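Fusau Wet Meadow Nest and Habitat Records

README for release 4

Contents: ground-nesting bird records, vegetation plots and ditch water levels from the Fusau grazing marsh. Tables are UTF-8 comma-separated text. Maintained by the Clondix field data group. 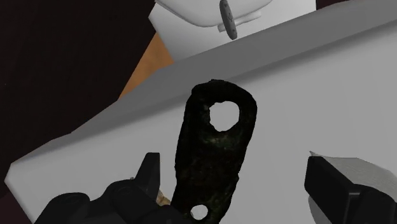
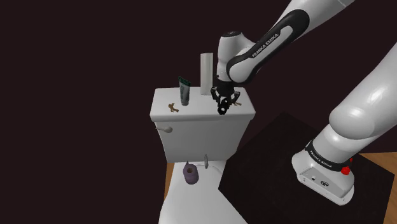

1. Scope

The release covers four breeding seasons at Fusau. Fieldwork runs from March to July. The site is divided into a 100 m grid, and every record is tied to one grid cell. Cells that fall entirely on the pumping station apron or the access road were dropped before the first season and have no rows in any table.

The Sheikh parcels, on the east side of the main drain, were added in the second season. Any comparison across all four seasons should leave them out. Use the field parcel_group to do this; the value is "E" for the Sheikh parcels and "W" for everything else.

2. Files

nests.csv
One row per nest. 305 rows. Includes nests found after hatching if the cup could still be identified to species.

visits.csv
One row per nest visit. 729 rows. Joins to nests.csv on nest_id.

plots.csv
One row per vegetation plot reading. 3253 rows. Joins to cells.csv on cell_id.

levels.csv
Ditch water levels from the fixed gauge boards, in centimeters relative to the board zero. The zero is not the same from board to board. Offsets are in boards.csv.

cells.csv
Grid cell list, with parcel group, grazing class and the share of the cell under open water in March.

boards.csv
Gauge board positions and offsets.

3. Fields that need explanation

nest_id
Parcel code, season number and a running number. Running numbers have gaps where a nest was entered twice and the second entry removed. Gaps were not closed up.

outcome
Takes one of hatched, predated, trampled, flooded, deserted, unknown. A nest is marked hatched if at least one egg hatched. "Unknown" is used when the cup was empty and held no shell pieces. Do not fold "unknown" into "predated". Earlier releases did so, and the failure rates in those releases are too high.

float_stage
Egg stage from the float test, 1 to 7. Blank if no egg was tested. Eggs were not tested in rain or when a hen was calling close by.

sward_cm
Drop disc height, mean of five drops. Readings taken in standing water carry wet_flag = 1 and should not be pooled with the rest.

grazing
Class at the start of the season. Stock were moved during some seasons, and the class was not updated. Move times, where known, are in the note field of cells.csv.

visit_time
Local time, 24-hour clock, rounded to the nearest five minutes.

4. Position data

Nest positions in the public tables are given as the center of the grid cell. Exact positions are held in a separate file and released on written request for conservation or research use. Requests should state the parcels needed and how the file will be stored. Positions for the current season are not released before the end of July.

5. Collection

Nests were found by watching from the banks, and by walking set lines in cells with tall rush. Search effort is not even. Cells beside the bank were watched more often than cells in the middle of the marsh, and counts of nests per cell should not be read as density without correction. Hours of watching per cell are in cells.csv under watch_h.

Visits were kept to a minimum of four days apart unless hatching was expected. No nest was marked with a cane. Nests were found again by GPS and a sketch of nearby tussocks.

Field entries were made on paper in the first season and in the Hodenix entry form from the second season on. Paper sheets were typed in twice and the two copies compared.

6. Known problems

- Gauge board 6 was knocked by cattle in the third season. Readings after the move are flagged shift = 1 and have no valid offset.
- The Hodenix form filled blank float_stage values with 0 in early exports. These have been set back to blank. If you find a 0, report it.
- Redshank nests in dense rush are under-recorded in every season.
- Snipe are recorded as drumming or chipping birds only, in the note field. There are no snipe rows in nests.csv.
- Two rows in visits.csv have a visit time before sunrise. They were checked against the field sheets and are correct.

7. Changes since release 3

- "Unknown" outcomes restored as a separate value.
- watch_h added to cells.csv.
- Column names changed to lower case throughout.
- Wader chick sightings removed. They will be issued as their own table once the duplicate broods have been sorted out.

8. Use and citation

The public tables may be used and passed on with credit. Cite as: Clondix field data group, Fusau Wet Meadow Nest and Habitat Records, release 4. State the release number, as row counts differ between releases.

Errors should be reported with the file name, the row key and the value you believe to be correct.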